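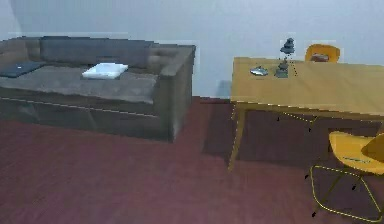 Lorno word list, README

Hi! Lorno is my list of household words from the Dravero valley, the way my grandmother's generation said them (and the way my cousins still do when they're annoyed). It started as a notebook in January and got out of hand.

Most entries come from Annunziata D'Amico, who let me sit in her kitchen for 12 afternoons and corrected my vowels the whole time. Gerardo Palumbo did the upper valley, where half the words change - sometimes just the ending, sometimes everything. 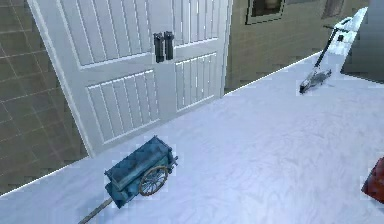

Files

words.csv has the word, the meaning and the village. notes.txt is my rambling. Open both as UTF-8 or the accents turn to soup!

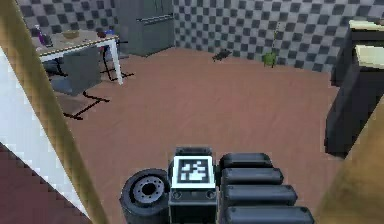 A table with a bowl and a small bottle on it.

Spelling is my own system, borrowed in part from Canell's old booklet. I double a consonant only when I can hear it doubled. Seven entries have a question mark because Annunziata and Gerardo flatly disagree, and I'm not getting in the middle of that.

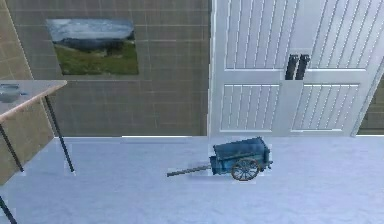 Blue handcart by the door.

Use the list for anything you like, just mention Lorno. Corrections are very welcome, especially from Cocco, where I only have two speakers so far. Please tell me which village you're from when you write.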